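Tuesday, late

Rain until four, then nothing. Did the second half of the bus timetable leaflet and most of the ironing.

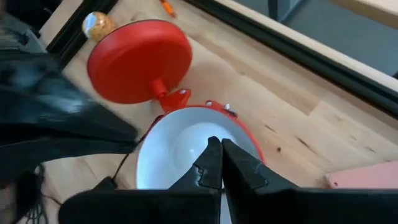
Kendra Kennedy thinks I should give up the allotment bus altogether and ask for a lift on Saturdays. She said so on the phone at lunchtime, and again in a message afterwards in case I hadn't taken it in. Her view is that the 29 has been dying for years and a leaflet won't save it. She may be right. I said I'd finish the leaflet first and think about it after.

The trouble is the change at Busside. The 29 used to run straight through from Ernley to the hospital, and now it stops at Busside and you wait for the 6. On paper the wait is 18 minutes. Last week I had it at just over half an hour going out, and coming home the 6 went past the end of the road as we were pulling in. There were four of us on board and the driver did flash his lights at it. One woman had a clinic appointment and rang them from the shelter. They were decent about it, she said, but she was still put to the end of the list.

So the leaflet sets out which connections hold and which don't, going by what people have told me and my own notebook. I have left out the early ones as I have never caught them and didn't want to guess. Yvette Bouchard is checking the return times. She uses the 6 most mornings and writes things down in pencil on the backs of receipts, which she brought over in an envelope on Sunday. It took me an hour to put them in order. Two had the date torn off and I have not used those.

The printer in Campbell Street wants the file by Friday. We are having more than 900 done, folded once, on the cheaper paper. I asked about the cream but it was a good deal dearer and I don't suppose anybody waiting in the wet will mind. Yvette wanted a map on the back. I have tried three times to draw one and the bend by the river comes out wrong each time, so I have put a plain list of stops there and will tell her tomorrow.

Still to do: the telephone number for the bus office, which has changed; the spelling of Uvitow Lane, which has one T on the sign and two on the timetable; and a line about dogs, as I have been asked twice. I believe it is still at the driver's discretion.

Letter from the council came second post. It thanks me for my comments and says the service is under review until February. No name at the bottom, only the department. I have put it in the folder with the other two. The first one was much longer and had a survey with it.

Supper was the rest of the leek pie. The pastry had gone soft underneath but the filling was better than on Sunday. I must get flour, and something for the back step, where the moss is coming through again.

Went next door at seven to return the steamer and stayed longer than I meant to. They are having the front windows done and wanted an opinion on the sills. I said white. Their boy has started at the college and gets the 29 as well, so I took down his times - he goes in on the one after mine and has missed the connection twice since he began. He says the driver on that one is new and stops to check the mirrors at every stop. I shall add his times to the notebook.

Bed soon. Bins tomorrow, the green one.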